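Hilel is back up, and the left hand has its grip again

By Meinir Price

Anyone who has been waiting on the kitchen runs will be glad to hear that Hilel, our two-armed cell at Grorance, went back into service in August after a fortnight of fiddling. I've had more tea at that bench than at home lately, and I think my family have started to notice.

The trouble was in the left hand. It had been losing its hold on cups for a while, only now and then, and always late in a long session when I'd stopped watching properly. Arwel Pritchard had a look at the logs and found the index finger was lagging behind the others on closing. We took the cover off and there it was - a tendon that had stretched, and a guide gone shiny where it had been rubbing. Munteanu sent us 2 replacement tendons (one to fit, one for the drawer) and they turned up before lunch the next day, so thank you to them!

Fitting it took me most of an afternoon. The tendon itself is easy enough, but the tension has to be set with the wrist straight and then checked again with it bent, and I got the first go wrong and had to start over. Arwel very kindly said nothing. After that we redid the zero positions on all the joints, left arm first, and saved them as file 3824 so we can find them again if somebody (me) overwrites the wrong thing. 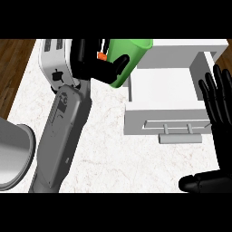 The simulator needed putting right as well. Our model of the cell still had the old closing speeds in it, and there's not much sense in tuning a real hand against a pretend one that behaves differently. So I typed in the new figures and had another go at the kitchen layout, the one with the marble worktop, the toaster and the white unit with the drawer. I like having the green cup in there for grip work, as it shows up so well against black fingers and I can see how they're wrapped round it without squinting. The right hand stays open over by the drawer unit in this one, which suits me fine, because I only want to be thinking about one hand at a time.

Back on the real bench we ran 200 closes with the new tendon and logged the finger timing on each. The lag has gone. There was a bit of a squeak from the wrist at 114, so we stopped, put a dab of grease on it and carried on, and it's been quiet since.

From now on the tendons get looked at every month, and the tension sheet is taped inside the door of the Oltberg cabinet where the small tools live. Please write on it if you change anything, even a quarter turn. The right hand is next, once I've found where I put the small hex key.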